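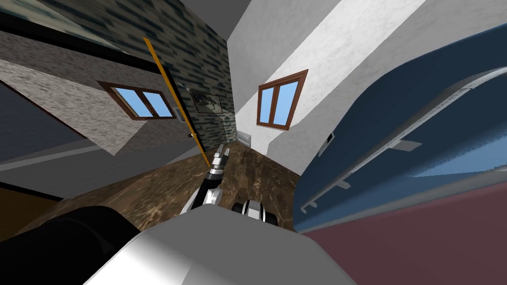
4.2 Roll perturbation in simulated rooms

Figure 2. Head view from two points in the same simulated house, Weltholm set. Body and both arms partly in view, strong roll.

We wanted to know how much of the navigation loss comes from roll alone. So – same house, same robot, same policy weights, only the camera roll is changed. The Nendar policy was trained on level views and never saw a tilted wall. Garnier split used for tuning, Acuña split held out untill the end.

Each episode asks the robot to name the next doorway and turn toward it. No grasping in this part. The arms stay in the model because they hide a good deal of the floor, and masking them out made the numbers look better than they should. Windows are the main trouble. Once the room leans, a brown window frame and a door frame have much the same edges, and the policy goes for whichever is brighter.

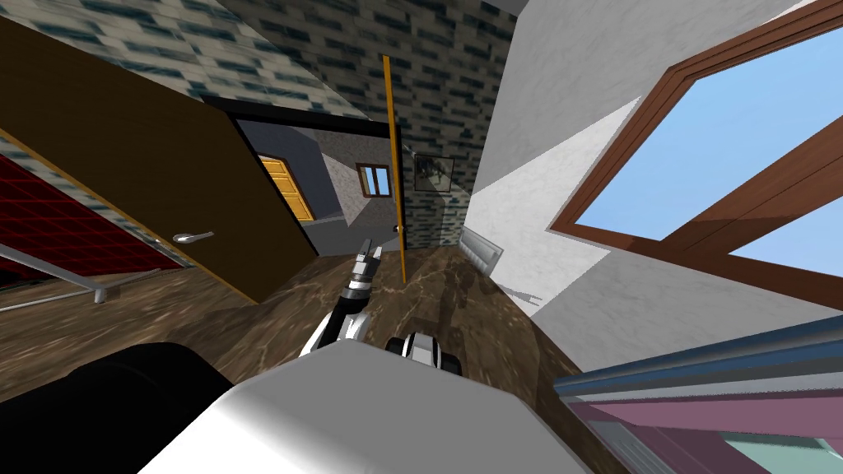 Door state is read from the simulator, not guessed from pixels. An open door leaf counts as part of its doorway – we tried it the other way in October and the labels got messy. Thin poles are kept as obstacles even where they cross an opening.

Over 33 held-out episodes the leveled input did better on doorway choice, with 2 failures left, both at windows. Small set, one house style. Re-run with more roll values still to do, see the limits section. Logs frozen 31/08/2025.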